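From: Ximeng Cao
Subject: Re: December walk, where to stay

Kamlesh Kandpal wrote:
> Has anyone tried the Sisodia guesthouse below the
> ridge? Is it really 15 minutes to the trailhead?

Kamlesh,

Fifteen minutes if you are a goat. It took me 60, with one long stop to admire my own breathing. The path starts behind the chapel and the first sign points at a field. Ignore it. 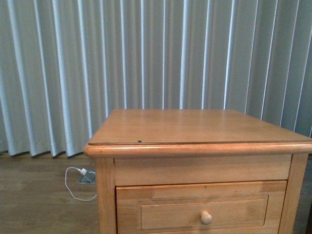 The rooms are plain and fine for the price. Mine had a light wooden nightstand and a gray-blue curtain running nearly to the floor, and I slept until Hemant Prajapati started on the door at 6. Breakfast is eggs, or a discussion about eggs.

Go up to the lookout early. By noon the haze has eaten the valley and you are left with the parking lot.

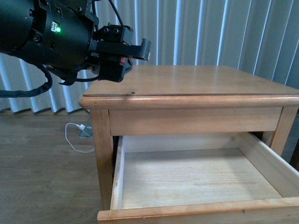 The bus back leaves from the lower gate every 90 minutes, according to the timetable. Narendra has views on the timetable. Bring cash for the driver, and a book.

Ximeng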